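Skeduvside Robotics Club forum
Door task - handle keeps slipping in sim
Started in January by wandrade (Welington Andrade)

wandrade
Our group has the door opening task for the spring project. The policy reaches the handle fine, then slides off when it starts to push down. We ran 1000 episodes overnight and 16 of them opened the door. I think the approach is wrong but my partner wants to keep training. View from the wrist camera before the grasp: 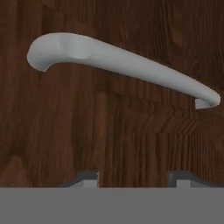

Wrist view, lever handle on the brown door, fingers still below it.

The seed for this one is 2732 if anybody wants to load it.

gearbin
What friction are you using on the finger pads? The Drulten starter file sets it very low. We had the same trouble last semester and raising it fixed most of it.

wandrade
Starter file, didn't touch it. I'll check tonight.

motta_k
I don't think it's friction. Look at the bar, it slopes down to the right and your fingers are side by side along it. If you close like that you're not pinching anything, you're just sliding along the shaft. Roll the wrist 90 degrees so one finger goes above and one below, then correct for the slope.

gearbin
You don't need to pinch it at all. It's a lever. Get above it and push down with the gripper closed. That's how Rautiainen's team did it and they passed.

motta_k
They passed on the one door. The grading set has other handles and some of them have to be pulled after they turn. Pushing only gets you half the task. Read the rubric again.

gearbin
I read it. Unlatching is worth most of the points. A push that works every time beats a grasp that works now and then.

faltes_lab
Somebody should ask which rubric it is, the old one is still up on the Faltesgate page. The new one counts the door as open only if it swings past the marker.

wandrade
OK, it's the new one. I rolled the wrist and left friction alone so we only change one thing. Seed 3334 holds on through the turn now, but it lets go when the arm backs up. Going to try the friction next - will post numbers Friday.

motta_k
Slow down the back-up move before you touch friction.

Recent topics
- Gripper opens on reset, normal?
- Lab hours for January
- Drawer task: where is the reward set
- Looking for a third person, line follower team

Contact the moderators | Copyright Skeduvside Robotics Club | Back to top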